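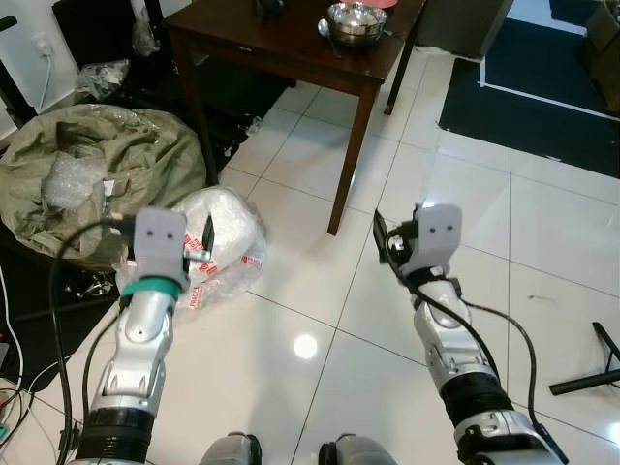
506 palavras · 2 min de leitura

As coisas chegam a uma casa nova muito mais depressa que a vontade de as arrumar. Escrevo este texto sentada no chão, com o computador em cima dos joelhos, e peço já desculpa se alguma frase sair torta. O português é a minha terceira língua e à noite fica mais fraco.

A mudança foi em agosto. O Kosmas tratou do transporte e eu tratei dos embrulhos, e por isso a culpa do plástico é toda minha. Comprei na Itix um rolo de plástico de bolhas que parecia suficiente para uma loja inteira de louça. Embrulhei tudo: os copos, as molduras, o candeeiro da minha avó e até uma panela que já tinha caído muitas vezes sem sofrer nada. Agora tenho de desfazer o trabalho que fiz com tanto cuidado.

No chão branco brilhante o plástico vê-se muito. O saco com letras vermelhas, onde se lê, penso eu, FRAGILE, anda de um lado para o outro há dias. O saco grande de tecido, verde-azeitona, serve para juntar o plástico de bolhas, mas é mole e não fica de pé. Encho-o, ele deita-se, e o plástico sai outra vez por cima. A Despina Tzanetos, que é minha vizinha e já mudou de casa muitas vezes, aconselhou-me a dobrar o plástico de bolhas em quadrados e a prendê-lo com um elástico. Experimentei com alguns pedaços. Ocupa menos espaço, é verdade, mas demora bastante e dá uma grande tentação de rebentar as bolhas.

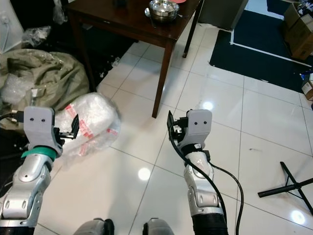 A mesa escura, com uma taça de inox e uma colher. As caixas de cartão continuam ao canto.

Gosto muito desta mesa. Comprei-a em segunda mão a um senhor chamado Spyros Katsaros, que pediu 66 euros e ainda ajudou a descer as escadas. As pernas são finas e ficam mais estreitas em baixo, e por isso tive medo na viagem. Chegou sem um risco. Antes de a usar limpei o tampo com um pano quase seco e um pouco de sabão neutro.

O meu erro foi pôr coisas de cozinha em cima dela logo no primeiro dia. Uma taça chama outra taça. Quando dei por isso, já não tinha onde pousar a tesoura e abria as embalagens no chão, de cócoras, com dor nas costas.

Quanto ao cartão, ainda não decidi. A Subira Mfaume quer duas caixas para os livros dela e as outras vou espalmar. Também me falta varrer debaixo da mesa, onde ficam sempre bocadinhos que ninguém sabe de onde vêm. Queria fazer isso no fim, mas já percebi que o fim está longe e que é melhor varrer um pouco todos os dias. 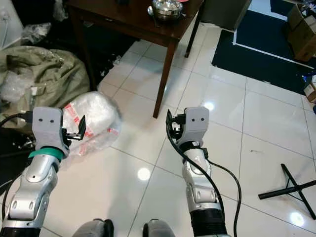
Do lado esquerdo, o material de embalagem que ainda espera por mim.

O plano para os próximos dias é pequeno: primeiro o plástico, depois o cartão, e só então a louça no seu lugar. Os sacos que estão inteiros guardo, porque servem para os cobertores de inverno. Os rasgados vão para o ecoponto amarelo, que fica a uns 700 metros daqui, a subir. Se alguém souber dobrar um saco grande de plástico sem ele abrir logo a seguir, deixe por favor um comentário. Eu agradeço muito.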